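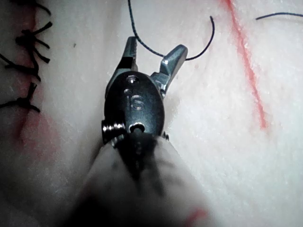 Filed under: Home & Hobby Studios > Safety Checks

Podinier Pottery Studio: Year-End Walkthrough, with comments

Checked by Shanthi Talukder, kiln side and glaze room. Second pair of eyes: Nilmini Pathirana.
December 24, 2018

I love doing this one. The studio is quiet, the shelves are half bare from the holiday sale, and I finally get to look at all the corners we walk past every day! Items are marked OK, FIX (do it before we reopen) or WATCH (fine for now, look again next time). My comments follow each item, and Nilmini's are marked NP.

KILN ROOM

1. Clearance around both kilns. OK
Eighteen inches all the way around the big front loader, and a bit more around the small top loader. Last October there was a stack of bisque boards leaning on the back wall, and I am thrilled to say it has not come back. The yellow tape on the floor is doing its job.

2. Power cords, plugs and outlets. WATCH
No scorching on the plug of the small kiln, no smell, prongs clean. The cover plate on the outlet has a hairline crack at the lower screw. It isn't exposing anything. The electrician is coming for the lights anyway and can swap the plate while he's here.
NP: I'd move this to FIX. It's a cheap plate.
Fair enough. FIX.

3. Elements and brick. WATCH
The big kiln has done 344 firings on this set of elements, according to the log, and they still sit nicely in their grooves. One pin has backed out on the third row, left side. I pushed it back in with the power off at the wall. There's some brick crumble on the floor of the kiln, which I vacuumed. Please vacuum before every glaze firing, even if you looked in and it seemed fine. Dust from the lid ends up on somebody's bowl.

4. Thermocouple and controller. OK
Reads room temperature when the kiln is at room temperature, which is always a nice start. Witness cones from the last three glaze firings are taped in the log, and all of them came down where they should. Whoever started taping the cones in, thank you, it's such a good habit!

5. Vent fan and duct. FIX
The fan runs and pulls well at the kiln end. I held a strip of tissue to the intake and it snapped right over. The outside flap is sticking half shut, though, with what looks like an old wasp nest behind it. Clear the flap, then repeat the tissue test with someone standing outside to watch it open.

6. Kiln gloves and glasses. FIX
Two pairs of gloves on the hook, one good, one with the thumb worn through to the lining. Throw out the worn pair. Don't demote it to "just for unloading," I know how we are. Both pairs of dark glasses are fine and in their cases.

GLAZE ROOM

7. Labels on all buckets. OK, nearly
Every bucket has a name, a date and a cone range. The one exception is the small white tub behind the celadon, which says only "Callmont test 2??" in pencil. I remember mixing a Callmont test and I remember it being a gorgeous foggy green, but I can't swear this is it. Nobody fires it on anything they plan to eat from until I've run a tile.
NP: Run two tiles, one on the dark clay.

8. Dry materials storage. OK
Silica, feldspar and the clays are all in lidded bins with the scoop inside. Colorants are on the high shelf in screw-top jars. The new bins from Fustamel seal so much better than the old ones, and there was hardly any powder on the shelf underneath when I wiped it.

9. Respirators. WATCH
Four masks, each in its own zip bag with a name on it. Cartridges were changed in October. The straps on the spare are getting stretchy. If you use the spare, do the seal check: cover the filters, breathe in, and the mask should suck onto your face and stay there. If it doesn't, you don't mix that day.

10. Wet cleaning. OK
Sponges and mop only, no broom in the room. The broom has been rehomed to the front porch with a red ribbon on the handle.

11. Spray booth. FIX
Filter is loaded. I could see the color of every glaze we sprayed this fall, in layers, like a geology poster. Pretty, but it needs to go. New filters are in the closet under the stairs. Bag the old one before carrying it through the throwing room.

THROWING ROOM

12. Wheels. OK
Foot pedals return to zero on all of them, splash pans seated, cords taped down and off the walking path. Wheel by the window has a slight wobble in the bat pins, so I tightened both wing nuts and it spun true afterward.

13. Floor and drains. WATCH
The sink trap was emptied and it was ready for it! Mats lie flat apart from one curling corner near the wedging table. I've put it upside down under the plaster slab to flatten. If it still curls when we open, replace it.

14. Pug mill. OK
Guard on, stop button tested from both sides, tamper handle hung where you can reach it. Reminder that hair goes up and scarves come off before the lid opens. This one has no exceptions for quick jobs, and that includes me.

15. Wire cutters, needle tools and knives. FIX
Three of the cutting wires have broken strands near the toggle. Those little strands go straight into a fingertip and they are miserable to get out. I've cut them up and thrown them away. We need new ones before the first class. Needle tools now live in the cork block, points down.

GENERAL

16. Fire extinguishers. OK
Three on the wall, needles in the green, tags current. The one by the kiln room door had aprons hanging over it. Aprons have moved to the new hooks.

17. Exits. OK
Both doors open all the way with no boxes behind them. The back door used to stick in cold weather, and a little candle wax along the edge fixed it.

18. Shelving. WATCH
The Amarasinghe racks are bolted to the studs and solid as a tree. The older rack in the hallway is rated for 300 pounds a shelf, and boxed clay adds up quicker than you'd think, so I moved the top two rows down to the floor pallet. Keep boxed clay at waist height or lower everywhere.

19. First aid box. FIX
Out of the larger bandages and the burn gel expires this winter. Eye wash is fine and sealed. NP will restock.
NP: Already on my list, along with tweezers. Good ones this time.

20. Smoke and carbon monoxide alarms. OK
Pressed every button, scared the neighbor's dog twice. New batteries in all of them.

MONEY AND TIMING

The repair fund stands at $2,449, and nothing above will make much of a dent in it. The biggest single item is the electrician. I'd love to put part of what's left toward a second vent for the small kiln, so both can run on the same afternoon without cooking whoever is trimming next door. Let's talk about it after the break.

If you have a key and an hour to spare, items 5 and 11 are the ones to grab first. Initial next to the number when it's done and write down what you did, even if it's two words.

NP: Also somebody left a mug in the damp cupboard with a very nice handle. It needs a name on the bottom before it gets fired.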